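素描基础(二)课程讲义
第四讲 明暗、投影与边缘
任课教师:曾红梅

一、上一讲的遗留问题

上次作业收上来以后,比较集中的毛病是轮廓线太重。许多同学先用一条均匀的线把物体圈起来,再往里面填调子,结果瓶子像是剪下来贴在纸上的。轮廓在起稿阶段有用,它帮助确定比例和位置,但进入明暗阶段以后,应当逐步让位给面与面之间的深浅差别。本讲的练习都要求在第二遍调子之后用可塑橡皮把起稿线压淡,压到一臂之外看不清为止。

另有几位同学问能不能用纸笔擦。本学期前半段不用。纸笔会把铅粉推进纸纹,调子看上去很匀,排线的方向却没有了,改起来也困难。

二、五个调子

教材把球体上的明暗分成五个部分:高光、亮部、明暗交界线、反光、投影。这个分法适合初学,但要注意几点。

高光属于光源的映像,位置随观察者移动而变化。画静物时如果换了座位,高光必须重新找,不能沿用旧稿。表面越光滑,高光越小、越亮、边缘越清楚;表面粗糙,高光散开,和亮部连成一片。石膏球上几乎找不到严格意义的高光,上釉的陶罐则十分明显。

明暗交界线通常是物体自身最深的地方,但它不是线,是一条有宽度的带。圆柱上的交界线上下平行,球体上的交界线呈弧形,立方体上的交界线落在棱边。画之前先判断形体属于哪一类,再决定这条带怎么走。

反光来自周围的面。桌面颜色浅,反光就强;桌面颜色深,反光就弱。反光再亮也在暗部之内,不应亮过亮部里最暗的一块。这一条在作业评分时单独计分。
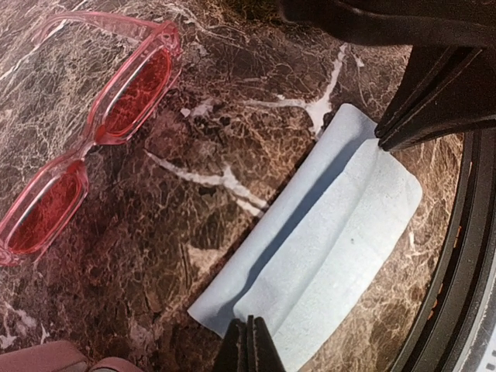
三、固有色与调子的换算

黑白素描要把颜色换成深浅。初学者容易受色相干扰,看见红色就觉得鲜艳,进而画得偏亮。饱和的红在灰阶上往往比想象的深,柠檬黄则比想象的浅。可以半闭眼睛看,让色相减弱,只留明度。课堂上发的灰阶条分为13级,最浅一级为纸白,最深一级用6B铅笔压实。使用时把灰阶条举到与物体同样的距离,受同样的光,再作比较。拿到窗边比较,读数会偏浅。

固有色深的物体,亮部与暗部之间的跨度较小。一块深色木头放在强光下,最亮处也许只到第七级;一张白纸放在同样的光里,暗部也许停在第五级。两者放在一起,木头的亮部仍比纸的暗部深。很多画面显得灰,就是因为每样东西都从白画到黑,各自完整,合起来却没有次序。

换算顺序建议如下:先定全画最深和最浅的两处,再定每件物体的中间调子,最后才分物体内部的明暗。前两步用去的时间不应少于全部时间的三分之一。

四、光源的布置

本课程第一阶段只用单一光源。灯放在左前上方,与桌面大致成45度。灯位低,投影拉长,形体起伏夸张;灯位高,投影缩短,适合看俯视面的结构。顶光和正面光都不利于初学,前者让暗部集中在下方,后者让投影躲到物体背后。

画室南侧的窗在下午有直射光,上课时要拉上遮光帘。自然光与灯光同时存在,会出现两组投影,颜色和边缘都不一样,留到第九讲再讨论。

背景的处理也影响光。浅色衬板会把光反回暗部,使暗部变薄;深色衬布吸收光,暗部沉下去,形体更结实。三面围合的浅色衬板适合画白色石膏,画面柔和,层次细,但对眼力要求较高。

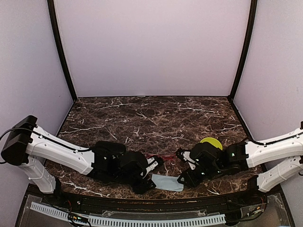 本页最后更新:2020年6月11日

五、投影

投影由三件事决定:光源的大小和位置,挡光物的形状,承影面的起伏。先找光源在桌面上的垂足,再从垂足向物体底部各点引线,得到投影的方向;从光源向物体顶部各点引线,与前一组线相交,得到投影的长度。立方体、圆柱、圆锥的作图步骤见附页,附页由Kalevi Nieminen绘制,可在教研室领取。

投影内部也有变化。靠近物体处光线被遮挡得最完全,调子深,边缘清楚;离物体远,半影变宽,边缘松开,调子变浅。灯泡直径越大,这种变化越明显。用一支小聚光灯和一只大灯罩分别照同一只杯子,对比一下就能记住。

作业里另一种常见错误,是把投影画成一块平涂的深灰。投影落在桌面上,仍然属于桌面,桌面的纹理和方向在投影里应当继续存在,只是对比减弱。
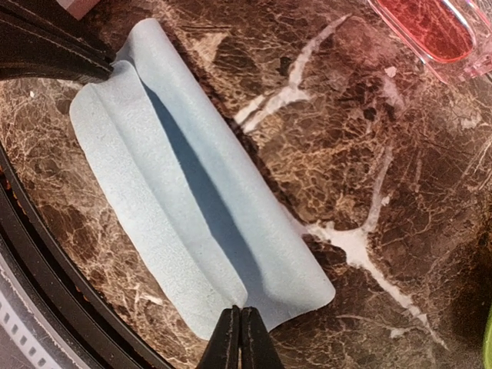
六、布纹与褶皱

衣褶和衬布的画法可以归到圆柱和棱面上去理解。褶子有受力点,从一个点放射出去的叫放射褶,两点之间拉紧的叫牵引褶,悬垂下来的叫垂褶。找不到受力点的褶子画出来总是发软。平放的布受力较弱,褶子少而缓,更要看准。浅蓝色布上那道沿长边方向拱起的褶就属于缓褶,右侧的暗面呈深蓝灰色,中间最宽,往两头逐渐收窄,像一个拉长的楔子。画这种暗面,先定最宽处,再定两端收尖的位置,中间用一遍调子连起来,不必在边上勾线。布的一端若有翻卷,翻卷处另起一个小的圆柱体来处理,它的明暗交界线与主褶方向不同。

厚布和薄布的差别在褶子的转折上。厚布转折圆,交界线宽;薄布转折尖,常有很窄的亮边。丝绸还要加上高光,而且高光的位置往往紧挨着暗部,对比很强。棉布和呢料没有这样的跳跃,调子过渡较慢。衬布练习以棉布为主,丝绸放到期末选做。

学生作品方面,可以参看Lungile Mokoena上一届的三张衬布写生,挂在走廊东头。其中第二张没有画完,左下角只有起稿线和第一遍调子,可以看清她的步骤。

七、边缘

边缘分实边和虚边。两块调子相差大,转折急,就是实边;相差小,转折缓,就是虚边。同一件物体的轮廓很少从头实到尾。亮部对着深背景,边缘实;暗部对着深背景,边缘虚,有时干脆消失。安排边缘的虚实,等于安排观众看的顺序,画面重点处的边缘对比应当最强,其余地方依次减弱。

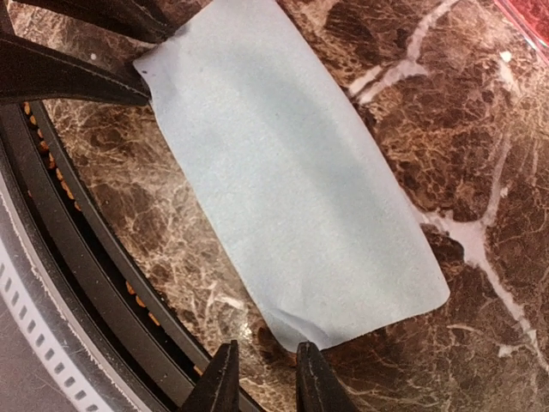
薄的物体最难画出厚度。纸、树叶、手帕一类的东西贴在桌面上,自身几乎没有暗面,能依靠的只有边缘和一点点投影。做法是先把承影面铺够深,让薄片从里面显出来,薄片本身少动笔。深褐色大理石台面上斜放的浅蓝色薄片就是这样,表面不反光,只在略有起伏的地方带一点灰,真正交代它离开台面的,是下边那道皱痕和旁边的浅影。画到这里,皱痕附近的边可以实一些,平贴在石面上的边放松,四角画圆还是画方,要照实物来。石面的细纹不必条条都画,选两三条与薄片方向相交的,能说明平面即可,其余用整片的调子带过。

有时需要让某一处边缘完全消失。Delia Vlad在四月的示范课上画过一只黑陶碗放在黑布上,碗的右半边没有任何轮廓,靠左侧口沿的一小段亮边和碗内的椭圆就撑住了整个形。示范稿已扫描,存入教研室的图片库,检索号3902。

八、课堂练习

练习一:单个石膏几何体,时长30分钟,只用HB和2B。要求标出光源方向,画出完整投影,不画背景。

练习二:深色物体与浅色物体各一件,自选。先在纸边画小灰阶,写明每件物体的中间调子在第几级,再开始画。

练习三:平铺的布或纸一件,放在深色台面上。要求至少有一处虚边和一处实边,并在背面写明位置。

练习二和练习三的小稿各画至多12张,挑一张放大。小稿每张不超过手掌大小,画够黑白关系就停,不做细节。

九、材料

纸用Pondix中等纹理素描纸,八开。光面纸不收。铅笔HB、2B、4B、6B各一支,可塑橡皮一块,美工刀自备。炭笔本讲不用。灯具由画室提供,调整灯位后请把支架旋钮拧紧。

十、预习

下一讲讲透明体与反光体,需要带一只玻璃杯和一件金属器皿,表面尽量没有花纹。预习时观察两个问题:透过玻璃看到的背景,边缘在哪里发生错位;玻璃的颜色叠在背景上以后,背景里原来的深浅次序有没有改变。观察结果用文字记下即可,不要求作画。

Dwight Fehr负责周末前的答疑,练习稿可以带去看,请在背面写好姓名和学号。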